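Ticket: head view drops out around object edges, grasp planner rejects nested items
Component: perception / grasp planner
Opened by: Zainab Aliyu
Assigned to: Toàn Thái
Opened: 23/09/2024
Status: open, workaround in place

Summary
On the bowl-sorting task the planner returns NO_VALID_GRASP when the target sits close to, or inside, another item. Lone bowls are fine. The fault follows the head view. The segmenter gives sensible masks, but the points behind them are missing along the edges, so the fitted rim comes out short.

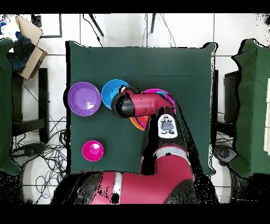 Head view, arm over the blue and pink dishes. Note the black speckle along the outline of the arm.

Steps to reproduce
Start the Stiment node with the default profile. Place any two bowls so that their rims overlap in the head view. Request a grasp on the lower one. On the test bench the request failed 16 times out of 18.

Log extract
[planner] target=bowl_03 rim_fit: inliers below threshold
[planner] candidates=4 rejected=4 reason=collision
[planner] NO_VALID_GRASP

Comment – Toàn Thái
All four candidates are rejected for collision with the arm itself. I think the self-filter is leaving stray points next to the gripper and the planner treats them as an obstacle. Please repeat with self-filter padding at 16 mm and send me the point cloud as well as the masks.

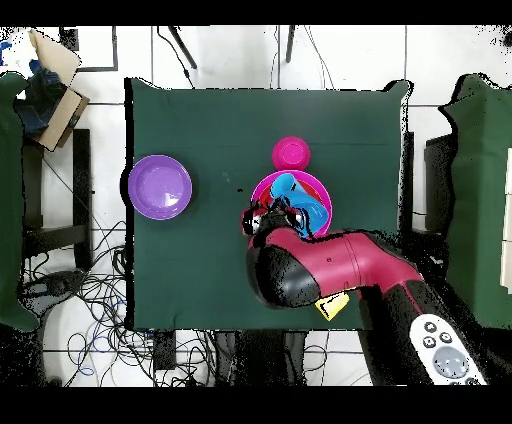 Comment – Zainab Aliyu
Repeated with the new padding. The collision rejections have gone, but the padding now eats into whatever is under the gripper. With small items inside a larger bowl, the inner ones lose most of their points and get merged into one object. Masks and cloud are in the Bellini share, folder "nested".

Comment – Parisa Parsa
Could we take the object list from the fixed view before the arm moves, and use the head view only for the final pose? The colours separate well from the green cloth and the segmenter has little trouble there, even where one rim hides part of the next item.
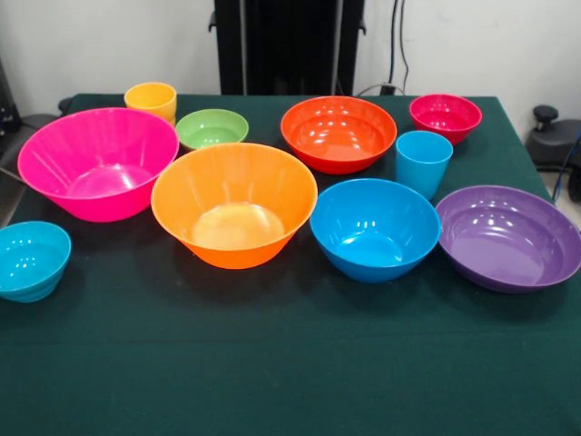 The transform between the two views was last checked in May, so it needs redoing first. I can do that on the Clekix rig with the usual board.

Comment – Toàn Thái
Agreed. Branch is up: object list frozen at task start, padding back to default, stray points dropped by cluster size (minimum 100). Cups on their side still get an upright pose, so the approach vector is wrong for them. I will raise that separately.
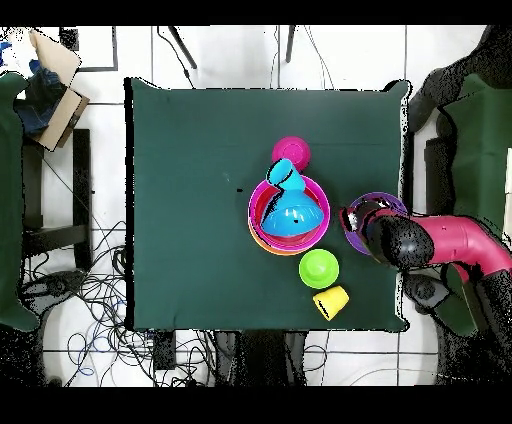 Head view, yellow cup on its side below the inverted lime green one.

Next
Parisa to redo the transform. Zainab to rerun the overlap test on the branch and attach the log. Leave this ticket open until both are in.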